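We have had the Gikivis kit on trial since October, and a few people have asked me whether they should get one, so I am putting my notes in one place.

Gikivis is a package for teaching an arm to open and close household furniture. You get the software, a small wrist camera, a pair of fingers and a year of support. It doesn't come with an arm. Ours was already on the bench, and Tetteh Nartey had the whole thing talking to it by the second afternoon. The setup guide is 70 pages long and he used perhaps a tenth of it. The rest covers arms we don't own.

You teach it by guiding the arm through the job yourself, again and again, while it records. Then you leave the software to train overnight. The sales page says a simple task needs up to 26 demonstrations. Our first one, pulling a drawer open, took 37 before I would trust it with the room door shut. Korkor Gyamfi did most of those and her wrists were sore afterwards, so take turns if you can. 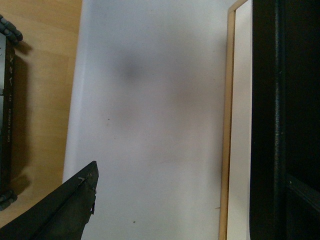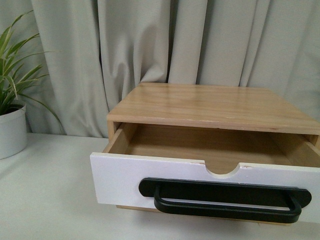 Drawers are a fair test for a kit like this, and the choice of handle matters more than I expected. A flat knob gives the fingers very little to hold. The black handle on our white drawer front has a squared loop that sticks out from its backplate, and that gives the arm something to hook or pinch. The notch in the top edge of the panel is the other way in. I would like to teach that as a separate task, but the kit treats it as the same drawer and mixes the two sets of recordings together. I wrote to support about this. Zuweira Ayaaba answered the next morning and said separate labels are planned for the spring release.

The fingers are the weak part. They are a dark grey wedge shape and the tip is a good size for small pulls, but the surface does not last. One of ours is scuffed and ragged along the edge by the tip, with pale bits peeling away. The kit comes with 3 spare pairs. Further sets have to be ordered from Bisunel, who make them, and delivery was slow both times we asked. If you run the arm every day, order early.

The wrist camera is fine. It sees very close up, so large pale surfaces fill most of the picture and what look like soft shadows show up as grey smudges. We moved the lamp twice before settling on a position. The second view, from further back, is optional in the menus. I would turn it on from the start. We left it off for the first fortnight and had to redo that work.

I also tried Cai for a week last year. It is cheaper and the recording screen is nicer to use, but it had no way to throw away a bad demonstration without losing the whole batch. Gikivis lets you delete a single one. For us that settled it.

We have the kit until the end of the month and I have asked for a price on keeping it. Next job is getting it to close the drawer without a bang.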